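The Quiet Pleasure of a Boring Annual Report

16/04/2018

Ask Mesfin Asfaw what he reads in bed and he will tell you, with real delight, that it's the notes to the accounts. He has been a private investor since his late twenties, he owns shares in 8 companies, and he can talk about any one of them until your coffee goes cold. I went to see him expecting a lesson in stock picking. I came away wanting to read about inventory write-downs, which I did not see coming!

His favorite holding is Renda, a maker of pump fittings and valves that almost never makes the news. Analysts don't fight over it. The share price can go a whole month without doing anything worth mentioning. Asfaw bought 1000 shares after reading two annual reports side by side on a train, and what caught his eye was a single line about how fast customers were paying their bills.

"The profit number is the one everybody looks at," he says, pulling the older report off the shelf. "I go to the cash. If the profit goes up and the cash doesn't, I want to know where it's sitting."

It's a wonderful habit to watch in action. He starts at the back of the report and works forward, pencil in hand, so that by the time he gets to the chairman's letter he already has a list of questions for it. Leases come first, then pensions, then anything owed to or by a related company. The glossy pages he saves for last, like dessert.

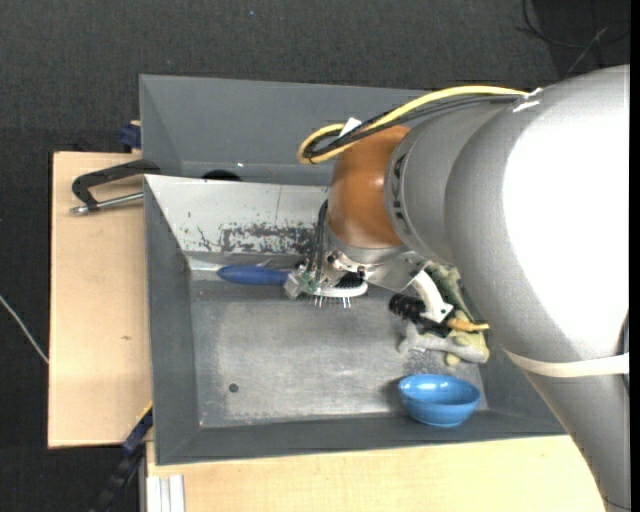 A robot arm over a metal bin.

He hasn't always gotten it right, and he is cheerful about that too. A few years back he fell hard for Cedholm, a retailer with lovely stores and a dividend that looked too good to pass up. It was. The payout had been covered by borrowing for two years running, and the clue was right there in the cash flow statement, which he had skimmed on his phone. The dividend was cut in June and he sold at a loss. The old Cedholm report still lives on his desk with the page flagged in orange.

What I love about his approach is how little it costs. The reports are free to download, the library in Kullitby has a desk by the window, and an evening is enough to get through one if you skip the photos. He keeps a notebook for each company, with a page per year, and copies the same few figures into it every time: sales, operating cash, debt, number of shares. By the third or fourth page you begin to see the business moving, the way you'd notice a child growing from marks on a door frame.

The number of shares gets a box drawn around it. A company can grow its earnings nicely and still leave you no better off if it keeps printing new stock to pay for things, and he has seen plenty of investors miss it. Edwards, a freight business he followed for ages and never bought, was a case in point. Great trucks, great routes, a bigger share count every single year.

Next on his pile is Renda's newest report, which he has been saving for a free evening. He'd already peeked at one page when I visited (receivables, of course) and he was itching to get back to it. I let him go, and downloaded a copy for myself on the ride home.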